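November 29, 2022

The print finishing shop at Gurkden has run two robot arms since July. They came from Skekberg, a small integrator, and they do the work that used to be done standing at a long bench: picking up a part, holding it, putting it where the next person needs it. I spoke to the woman who supervises the bench. She has worked there for 13 years and asked to be left out by name.

"I was asked in the spring if I wanted the arms or if I wanted two more people," she says. "I said two more people. We got the arms."

She tells this without much heat. The shop makes display pieces and short-run game components, and most orders are small. An order of 2000 is a big one. A normal one is 400, and it may change twice before it ships. She thought the changes would be the problem, and for the first weeks they were. Every new part meant a call to Skekberg and half a day lost.

"Now we do it ourselves. Two of my people can set up a new job before the morning break. One of them couldn't stand computers before this."

The job descriptions were rewritten in the fall. Bench workers are now called operators and are paid a little more. They also answer for a machine's mistakes, and she says that part wasn't discussed enough. When a batch of 271 pieces had to be thrown out, the first question from the office was who had been on shift.

"I told them to ask what the arm was doing. They did, in the end. We keep a log now, and it's helped. But people remember how it was asked."

What she likes is easy to name. Fewer sore wrists. Less overtime before the holidays. The older workers, she says, have stayed longer on the bench than she expected, as the worst of the lifting and reaching is gone.
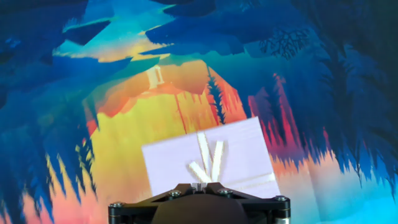
The hardest thing to hand over was looking. A person on the bench checks a part while picking it up and doesn't think of it as a separate task. The arms have a camera at the wrist, and the operators had to learn what it gives them. A pale card with three white sticks on its face is simple enough for a person to find, she says, but the shop is full of printed artwork, and a sunset in orange and deep blue with pine trees all over it makes a busy background. "You learn to think about what's behind the part. I never had to care about that before."

She would like better training for new starters. At present they sit with an operator for a week, and it depends a lot on which operator. Drasimeck, the shop's sister site, has a written course, and she has asked for a copy.

I asked if she would choose the arms today. She took some time over it.

"I'd take one arm and one person," she says. "The quiet bothers me. We used to talk across the bench all day, and now everyone faces their own station. I've asked to have two of the stations turned around so people can see each other. They said they'd look at it after the new year."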